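**Gripper Comparison Working Group – Minutes**
April 13, 2024
Chair: Gonçalo Bettencourt

**1. Previous minutes**

Approved with one correction: the budget line for spare finger pads should read 2,000, as should the matching line in the annex.

**2. Hand-held grippers, cloth tasks on the bed**

The chair reported on the comparison of the Hotau and Trestlow finger sets. Operators found the Trestlow set easier to close on a single layer of cloth. The Hotau set was preferred for bunched fabric, although two operators noted that the trigger is stiff. The group agreed that trigger force should be measured before any ranking is given.

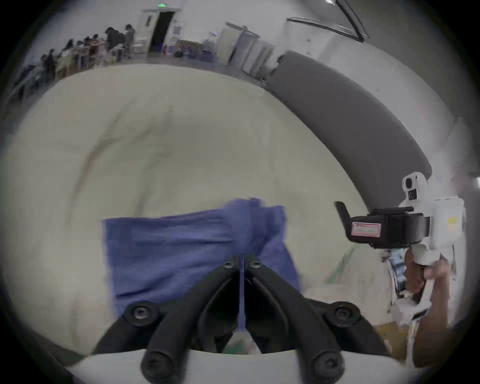 *Fig. 1. Blue cloth held between the fingertips, second hand-held gripper at right.*

**3. Camera view and finger opening**

Members discussed how much of the view the fingers may take up. Cunha has offered a shorter mount, which would move the lens forward. Concern was raised that the fingertips could then fall outside the sharp part of the picture. A sample mount will be requested – no order is to be placed at this stage.

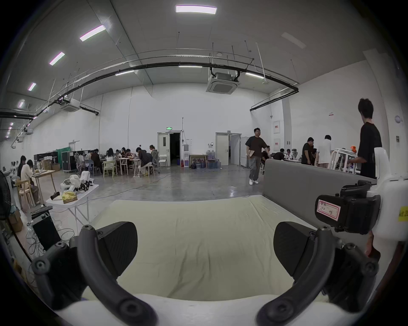
*Fig. 2. Fingers open, looking across the bed surface into the hall.*

The label format was also raised. Handwritten labels remain acceptable until August.

**4. Two-operator sessions**

The group reviewed 61 recordings made with two grippers working over the same mattress. Sync between the units was judged adequate. The Grernum controller dropped its link in 2 recordings, and both will be left out of the comparison.
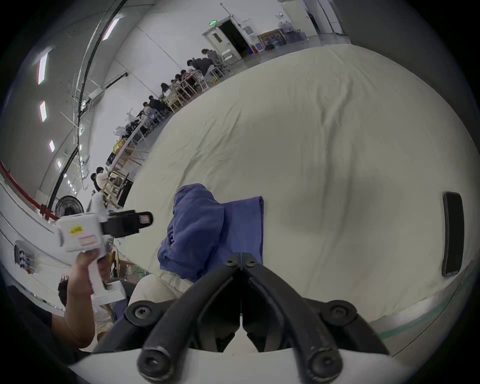

It was agreed that the starting position of each operator will be written on the session sheet. A proposal to mark the floor was deferred.

**5. Actions**

- Trigger force test, both finger sets – G. Bettencourt
- Request for sample mount from Cunha – secretary
- Fault report to Grernum, with logs attached – secretary

The meeting was adjourned. The next meeting will be called by the chair.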